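Spielzeug auf Zeit: Was die Leihkiste im Familienalltag taugt

Von Parveen Arain | Juni
14 Mal geteilt | 4 Kommentare

Freitags kommt bei uns die Kiste. Sie ist aus Pappe, trägt den Schriftzug von Fevuva und enthält vier Spielsachen, die meiner Familie nicht gehören. Nach zwei Monaten packen wir alles wieder ein, und ein paar Tage später steht die nächste vor der Tür. Bezahlt wird monatlich, der Rückversand ist im Preis enthalten.

Spielzeug im Abo zu leihen ist in Ziltbridge noch keine Selbstverständlichkeit. Fevuva zählt dort nach eigenen Angaben 1098 Haushalte, im gesamten Liefergebiet sind es 2152. Angefangen hat die Firma mit Holzbausteinen und Puzzles, inzwischen gibt es auch Kugelbahnen, Brettspiele und Bilderbücher. 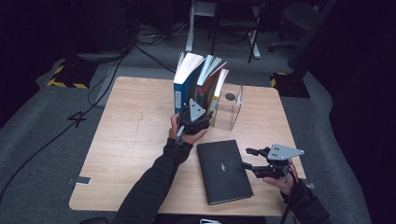 Auswahl nach Alter

Beim Anmelden gibt man das Alter der Kinder und deren Vorlieben an. Danach schlägt das System eine Kiste vor, die man bis zum Packtag ändern kann. Bei uns lag die erste Auswahl daneben: Das Memory war für meinen Sohn zu leicht, die Kugelbahn zu kompliziert. Ab der zweiten Lieferung habe ich selbst ausgesucht, und seitdem passt es besser. Wer wenig Zeit hat, wird sich daran stören.

Beliebte Sachen sind oft vergriffen. Auf die große Kugelbahn von Dronix haben wir bis zur dritten Kiste gewartet. 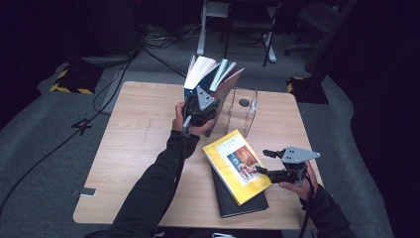

Günstiger als kaufen ist das Leihen nur, wenn man sonst regelmäßig neues Spielzeug anschafft. Wer viel vom Flohmarkt holt oder von Verwandten erbt, zahlt drauf. Dafür bleibt das Regal übersichtlich. Der Anbieter Akanda arbeitet mit Punkten statt mit festen Kisten. Das ist flexibler, aber man muss öfter nachrechnen, und die Rücksendung kostet extra.

Vor dem Zurückschicken wird es bei uns manchmal laut. Meine Tochter wollte einen Stoffhasen nicht wieder hergeben, wir haben ihn schließlich gekauft. Der Betrag wurde mit der nächsten Abbuchung eingezogen. 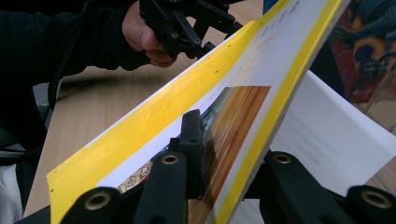

Bleibt die Frage nach den Schäden. Normale Gebrauchsspuren sind bei Fevuva abgedeckt, fehlende Teile werden ab dem zweiten Verlust berechnet. Bei Papier ist die Grenze schwer zu ziehen. Leichte Knitter und Schrammen auf dem Umschlag, wie bei dem dicken gelben Heft hier, gelten als normal. Herausgerissene Seiten muss man melden. Ich fotografiere inzwischen jede Kiste beim Auspacken und lege die Bilder in einem Ordner auf dem Handy ab. Gebraucht habe ich sie bisher ein einziges Mal, wegen eines Puzzles, dem schon bei der Ankunft ein Randstück fehlte. Der Kundendienst hat am selben Abend geantwortet und nichts berechnet.

Das Abo läuft bei uns erst einmal weiter. Im Sommer pausieren wir, das geht online bis zum Packtag.

Zuletzt aktualisiert: Juni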